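Holard two-arm tabletop helper, reviewed: can it tidy up yet?

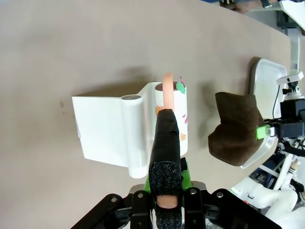 One gripper at the cup handle, the other holding the brown felt boot-like object.

I've wanted someone else to do my clearing up since I was seven, so when Lukian Didenko rang and asked if I'd like to spend a few days with the Holard two-arm set I said yes before he'd got to the bit about the weight. It's heavy! Clear the stairs first.

What you get is a pair of arms, two black grippers with bright green brackets, a wad of cables and the Solliler software, which runs on a laptop and is where you'll spend most of your first evening. I'd been promised a gentle set-up. It took me from after tea until gone midnight, mostly my own fault for skipping the page about clamping things down, and partly the fault of whoever wrote the page about calibration. (Step four sends you back to step two. I went round three times before I rang Lukian.)

Anyway, on to chores. I wasn't interested in whether it could wave or stack blocks. I wanted to know if it could clear a table of the sort of bits and bobs that collect on mine, so that's what I gave it: cups, a tray, craft things, soft things, awkward things. The job was to pick up each one and put it where it belonged without breaking it or flinging it at me.

Cups with handles first, and these are where it's at its best. It goes for the handle with one long finger, slowly, the way you'd reach for something in a shop with a sign up saying breakages must be paid for. I ran 76 handle pick-ups over the weekend and it managed 18 of them without any help on the first day, then far more once I'd sorted the lighting. I'm not giving you the second figure as I lost the bit of paper, but I'd stopped hovering by then, and I'm a dreadful hoverer.

A decorated cup is a tougher customer than a plain one. With flowers and leaves stuck all over it there's less smooth side to get hold of, and I didn't want them scraped off, so having it go for the handle suits me nicely. If your handles are thin or bendy, though, go easy on the speed setting. Mine lives at the second notch from the bottom and I've no plans to move it.

Soft things were the big surprise. I'd heard from everyone that fabric is the great horror for machines, and folding is still hopeless (I tried a tea towel and it came out looking like a dropped pancake), but simply picking up and holding something felty is fine. The felt boot was its favourite. It'd take that boot by any part you offered it and hang on until told otherwise. If your idea of tidying is chucking soft toys in a basket, you'd be very happy.

Trays, no. A flat tray with a raised edge ought to be easy, you'd think, but it kept pushing at the rim and shoving the whole thing along the table. I got it to work once by propping one side up on a book, which rather defeats the object. Marichka Hnatiuk, who has had hers since October, uses both arms together for trays and says it's a matter of patience. I watched her do it on a video call and it took so long I made a sandwich.

Using two arms at once is the thing you're paying for, and it's a mixed bag. When it works it's lovely, one side busy with the cup while the other deals with something else, and I did catch myself saying well done out loud. When it doesn't, one arm just waits politely for the other for ages. There's a setting called "share the space" which makes them less timid. Turn that on. It's buried under Advanced, then Motion, then a little cog.

Noise: a low whirr, less than my fridge. The cables are a nuisance and I'd have liked another pair of clips. The foam pad on the finger looks a bit sparkly and picks up every crumb in the house, so keep a clean dry brush handy. Spares come from Vakulenko, and a bag of pads cost me 18 pounds with postage, which I thought was cheeky.

I did have a quick go on the cheaper Plostetov single arm at Lukian's place as well. It's quicker with a cup and much easier to lift, but with only one arm you can forget about anything that needs steadying. For plain fetching and putting down, I'd be tempted by it.

So, would I let the Holard clear my table while I'm at work? Not yet. I'd let it do the cups and the soft stuff with me in the next room, door open, ears pricked. It's slower than me at everything, and it doesn't moan, and on a wet Sunday I enjoyed its company more than I'd expected. If you rent one, get it for a full week, as the first two days go on fiddling.

Three and a half stars. I'll have another go when they've sorted out trays.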